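Building the Morsy Hand Gripper, Part 4: Pads, Cable and First Cloth

If you followed Part 3 you should now have two fingers that open and close together, a trigger that mostly comes back when you let go of it, and a drawer full of printed parts that did not make it. Keep the drawer. You will be raiding it for spacers.

This part covers the soft pads, the cable run, and the first session with actual fabric. Allow an evening. I allowed an evening and finished on a Tuesday.

What you need

The finger assembly from Part 3
Flexible filament, enough for two pads plus the two you will ruin
Pivot pins
300 mm of spare cable beyond whatever you measured
A small round file
Something to pick up that you don't mind creasing

Step 1. Print the pads

Print them standing up, tip to the ceiling, at 50 percent of your normal speed. The texture goes on the gripping face. I printed my first pair with the texture facing out, and they gripped the air on either side of a dish towel beautifully.

Flexible filament hates damp. Mine had been open on the shelf in the Drondville workshop since August and it came out looking like bread. Dry it first.

Step 2. Fit the pads to the fingers

File the pin holes until the pin goes through with a firm thumb. If you need a hammer, keep filing. If it drops through under its own weight, print another pad and file less.

Work the joint back and forth fifty times or so before you judge it. A new pad binds at the end of its travel and then loosens up.

Step 3. Run the cable

Leave slack at the finger end. The Barnon drawings take the cable straight along the linkage, and that looks very tidy until you open the gripper all the way and the connector pops off. Loubna Ragab, who shares my bench, runs hers in a big lazy loop out to one side. I made fun of the loop for a week and then copied it.

Open and close the fingers fully, ten times, watching the cable and not the fingers. Then tie it down.

Step 4. Check the log

Plug in, start the Garko logger, and squeeze. Fully open should read close to 1076 and fully closed close to 311 with the stock spring. If the numbers run backward, your magnet is in upside down. Mine was. Write down your own two values, you'll want them in Part 5.

Step 5. First cloth

Spread a garment on something soft. A bed is better than a bench for this, as the pads can press down a little without the tips skidding. Start with the fingers wide open, bring them down to the fabric, and close slowly.
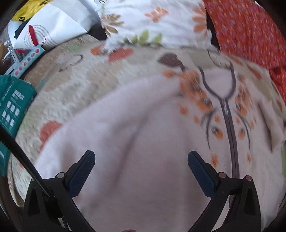 Can I use rigid pads if I don't have flexible filament?

Rigid pads will hold a block or a mug handle, but thin cloth slides right out of them, so glue a strip of rubber to each face or wait for the filament.

Go for a single layer in the plain part of the fabric first. Plackets and collars are stiffer and will make you think your gripper is better than it is. Once you can lift a single layer five times running, try a sleeve.

If the pads meet at the base before the tips touch, shim behind the tip with a scrap of card. If they meet at the tips and gap at the base, that's fine -- leave it alone. I didn't leave it alone, and that is how I came to own nearly 50 shims.

Part 5 is calibration. Bring the two numbers.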